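Simulated robots deserve a bigger crowd
by Siv Bakke

I went to the open day at Riis in May expecting big yellow machines behind a fence. What kept me there for 3 hours was a screen, and a robot arm that exists only as computer graphics.

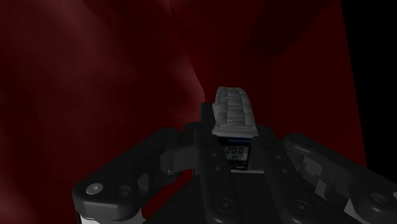
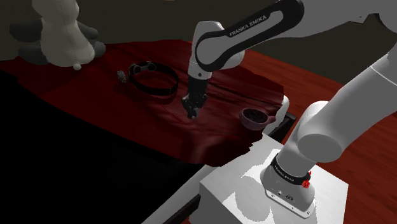 I think more labs should show the public their simulations, and show them early, while things still go wrong. Agnes Öberg ran the demo and let us pick what to watch, and people argued over it like a ball game! One boy wanted the plush toy, his grandmother wanted the little pink bowl, and I was all for the wristwatch, with that silver bracelet and two dark fingers below it. A watch is a mean thing to ask a gripper to hold (I drop mine every other morning), and a folded red cloth is no easy floor to work over.

Rodica Văduva told me her team at Riis can run 1000 tries overnight. I believe her, and I still want to see the real arm do it. A rendered cloth behaves the way somebody wrote it to behave. But you can stand close, ask silly questions and watch the same try again, and I learned more from that than from any factory tour I've paid for. Go if they hold another one, and bring a kid who talks too much.

Sign up for our newsletter. You can unsubscribe at any time.

© 2022 Catden | Contact | Back to top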